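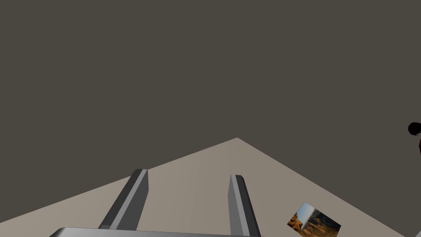
Show the failures first

Open days in robotics follow a script. A visitor is told what the machine will do, the machine does it, and the group moves to the next station. The visit to Okoth in February departed from that script in one useful way, and the departure deserves to be copied.

Okoth develops control software for tabletop picking. Most of the work on display was in simulation, run in a package called Mimon and shown on a wall screen from the viewpoint of the gripper. The task was flat objects. A thin tile lying flush on a table gives a parallel gripper very little to hold, and small errors in height end the attempt. Boxes and cups are easier and make better demonstrations, so flat objects are rarely shown to the public.

The staff ran 24 attempts in front of the group without selecting them. Four failed. In each case the run was stopped, the log was opened, and an engineer explained which estimate had been wrong. Three of the failures were errors in the height of the table surface. The fourth was not explained, and the engineer said so.

This took up most of the session, and some visitors were plainly bored. I would still argue that it was the only part with technical content. A success tells the viewer that one set of conditions was tolerable. A failure with its log gives a number that can be compared with the margin a real installation would have.

The common objection is that simulation proves little. It is a fair one. Contact between a fingertip and a thin edge is hard to model, and Okoth's own summary, covering 3919 simulated attempts, was matched by only 122 on hardware. The two sets should never be reported as one figure. At Buscombe, a supplier I visited the same month, they were, and a direct question was needed to separate them.

Simulation does allow an audience to request a change and see it run at once. One visitor asked for a lower friction value. The next run used it. No physical cell I have seen could have answered as quickly.

Pilusard, the trade group that lists these events, publishes guidance on guarding, noise and visitor numbers. It should add a page on reporting: attempts made, attempts failed, and whether each was simulated.

2022-09-19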